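Chapter 4
Caps, Pens and Pots: Keeping a Shared Table in Order

I began my working life in a stationery cupboard. It was on the ground floor at Claltamau, where I was meant to be learning the accounts, and I spent most of my first May matching lids to pens. I got quite good at it! So when Serpil Yalçınkaya asked me to write the part of this book that deals with small things on tables, I said yes before she'd finished the sentence.

Markers, a pot plant and a table that several people want to use: that's our subject for the next few pages.

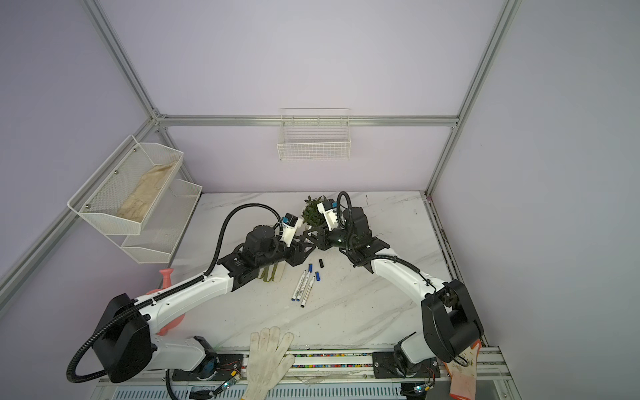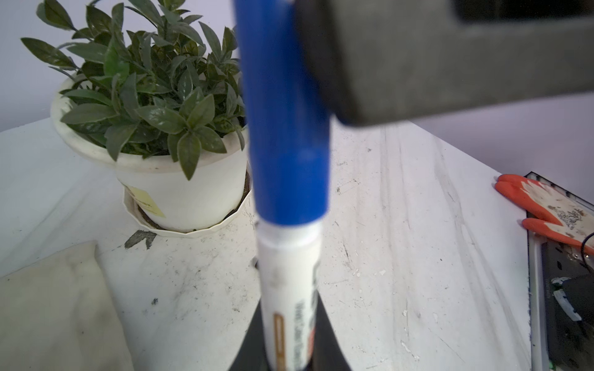
Let's start with the cap, because it is the part that goes missing. A marker without its cap is a marker with a short life, and a cap without its marker is a thing you find under a radiator two years later. At Şimşekoğlu, where I went next, we bought 700 pens in one year and threw out 369 of them dried up. I still have the sheet of paper with those two numbers on it. We weren't careless people – we just put the cap down to write, got talking, and picked up something else.

My own rule is dull and it works. The cap goes on the back end of the pen while you write, and on the front end the moment you stop. If a cap won't fit on the back (some won't, and it drives me mad), keep it in your other hand. You'll feel silly for a day or so and then you won't notice.

Next, the lying down and standing up question. Şengül Değirmenci, who taught me most of what is in this chapter, kept every marker flat in a shallow tray and would walk across a room to lay one down. I keep mine flat too when they're resting for the night, but during the day I like them in a pot where I can grab one. We argued about this for years and I don't think either of us budged.

Then there's the plant. I'm all for a plant on a work table, and I've had the same fern at Trirari for longer than I've had my chair. It does need a saucer, though, and it needs a place that stays its own. Choose the back of the table, where your sleeves won't drag through the leaves, and water it before you get the paper out. Soil gets everywhere otherwise, and wet soil on a clean sheet is a misery.

Before you read on, try this. Clear one table at home or at work and put every pen you own on it. Test each one on scrap paper, cap the good ones, and make a separate heap of the rest. Keep the heap, as we'll need it in section 4.1, where we look at which pens are worth saving and which should go straight in the bin.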